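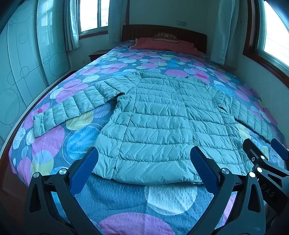

Washing and drying a down or synthetic-fill jacket at home

Last revised 30/03/2026

Scope

These instructions cover quilted jackets with down, down-blend or polyester fill and a woven nylon or polyester shell. They do not cover leather trim, bonded seams or garments labelled dry clean only. Where the care label and this page disagree, follow the care label.

Equipment

Front-loading washing machine, or a top loader without a central agitator
Tumble dryer with a low heat setting
Down wash or a mild liquid detergent with no softener
Three clean tennis balls or wool dryer balls
Soft brush
Large flat surface, such as a bed

Preparation

Empty every pocket, including internal ones. Close zips and fasten snaps so that the hardware does not catch on the shell. Detach any faux-fur trim and wash it separately by hand.

Treat the collar and cuffs first. Dilute a teaspoon of detergent in a cup of lukewarm water, apply with the soft brush and leave for 11 minutes. Do not scrub along the stitch lines, as fill can work its way out through enlarged needle holes.

Check the seams for open stitches. Any opening longer than a few millimetres should be sewn up by hand before the jacket goes near water.

Washing

Run the empty machine through a rinse cycle to clear softener residue from the drawer. Load the jacket alone. Select a delicates program at 30 degrees and a slow spin, then add a second rinse. Residual detergent makes down clump and reduces its loft.

Lift the wet jacket out with both arms underneath it. The fill is heavy when saturated and can tear the internal baffles if the garment is hauled out by one sleeve. Do not wring.

Drying

Tumble on low with the balls. Stop the dryer every half hour, shake the jacket and break up lumps by hand. A mid-weight down jacket takes about 217 minutes in a domestic machine – synthetic fill is considerably quicker. High heat will damage the shell.

Inspection

Fill distribution is checked by hand, one channel at a time, under even light. Spread the garment out on its back, smooth the sleeves away from the body and press each channel lightly between finger and thumb. 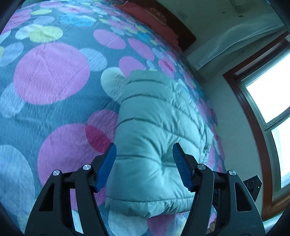 Fill that has migrated leaves thin sections beside hard ones, and the fault is easily confused with ordinary creasing. Smooth out the fabric before judging it. On a pale quilted shell like the mint-green one on the circle-patterned bedspread, a pinched dimple with folds running out from it shows up clearly, as does puckering along the hem. Press and release these areas, then compare them with a flat channel nearby. If a lump remains, return the jacket to the dryer for a further 13 minutes and check again.

Storage

Hang the jacket in a ventilated room for a full day before putting it away. Store it loose on a wide hanger or in a large cotton bag. Compression sacks are for travel only.

Questions about this page go to Farzana Weerakoon. The section on seam repairs will be expanded in September.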